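Local History & Landmarks | Members' Newsletter

Search this site Search Go

The old Marín Theater and its thousand seats

Several of you wrote after the last newsletter to ask what became of the Marín, the movie house that stood on the corner by the depot in Dostumham, and I have been meaning to sit down and answer properly. I spent a good part of March at the county library with the bound newspapers, which are heavy and smell wonderful, and I came home with more notes than I can fit in one item. So forgive me if I wander a bit.

The first thing to say is that the theater was never meant to be a theater. The Wekell family put up the building as a feed and seed store, with a loft for hay and a wagon door on the alley side wide enough for a team of horses. You could still see the outline of that door in the brickwork when I was a girl, and my grandfather liked to stop and show it to us on the way to the matinee (he had a great many things to show us on the way to the matinee, and we were usually late). When the feed business moved closer to the rail siding, the building sat empty for two winters before anyone thought of putting a screen in it.

The newspaper announced that the new picture palace would have 1000 seats. I have always doubted that, and so did plenty of people at the time. A letter printed the very next week asks whether the owners were planning to seat patrons on each other's laps! The fire inspector's ledger, which I was so pleased to find, gives the figure as 600, counting the balcony, and I am inclined to trust a fire inspector over an advertisement. Tickets were a dime downstairs and a nickel up.

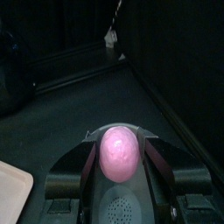 The balcony is what most people remember. It curved around on both sides nearly to the stage, and the front rail was plaster, done up with pears and grape leaves and painted a green that my mother called "hospital." The steps up to it were steep and the carpet had come loose on the fourth one, so everybody who went regularly learned to step over it in the dark. There was a small stage too, left from the vaudeville years, and the high school used it for graduation until the new gymnasium was finished.

After the war the Marín changed hands twice. The second owners renamed it the Zuvetance, a name they seem to have made up themselves, and hung a new sign out over the sidewalk. Hardly a soul in town called it that. Even the newspaper slipped now and then and printed the old name in the listings. The sign came down in a windstorm and was not put back.

The theater closed after 49 years of showing pictures. For a while the lobby was a shoe repair shop, and the auditorium was used to store furniture. The roof over the stage failed first, and by the time the town had an engineer look at it the back wall was leaning toward the alley. It was pulled down the following summer. Some of the bricks went into the low wall around the library parking lot, so you may well have sat on a bit of the Marín while waiting for a ride.

Đức Lò has kindly been copying old programs and ticket stubs for our files, and he would be very glad to borrow any you have tucked away in a drawer. He handles everything with care and returns it within the week. He is especially hoping for something from the opening season, or a photograph of the inside with the house lights up. We have four views of the outside and not one of the balcony rail.

Next time I hope to get to the depot itself, and the argument over where the clock should go.

Last updated: 6 October 2025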